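Unmont Robotics Club Opens Home Practice Project to New Students

UNMONT, 9 February 2026 - The Unmont Student Robotics Club today announced that its home practice project will accept new members for the spring term. In this project, students use hand-held grippers to do small daily tasks at home, and the recordings are used later in class to teach a robot arm the same movements.

The project started last autumn with 11 students. They have now finished 71 practice sessions on kitchen tables, desks and shelves. Each student works with two grippers, one for each hand, and chooses objects which the family already has.

"In our classroom the blocks are all the same size, and the students learn them very quickly," said Vasylyna Maksymiv, who teaches the club. "A bag is more difficult. It is soft, it folds, and the student must decide where to hold it."

Student team leader Nghĩa Vũ said that the first weeks were slow. "I closed the fingers too early many times. My teammate Hưng Lưu told me to look at the object from the side first, and this helped me a lot."

The current task of the club is table sorting. Students practice with shopping bags, a tray lined with cloth, a tin and a pack of tissues, and they move slowly so that every grip is clear.

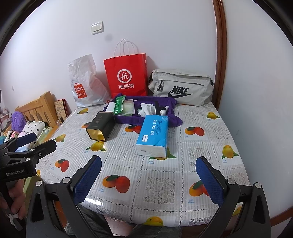 Spring Term and Team Meeting

New members will begin in March. No experience in programming is necessary, but students should be able to join the weekly meeting at the Belleck building. Teams will present their work to parents at the end of the term, together with the students of the Botomside school.

Registration forms are available at the club office. For questions, please ask for Arnel Cabanatuan, club coordinator.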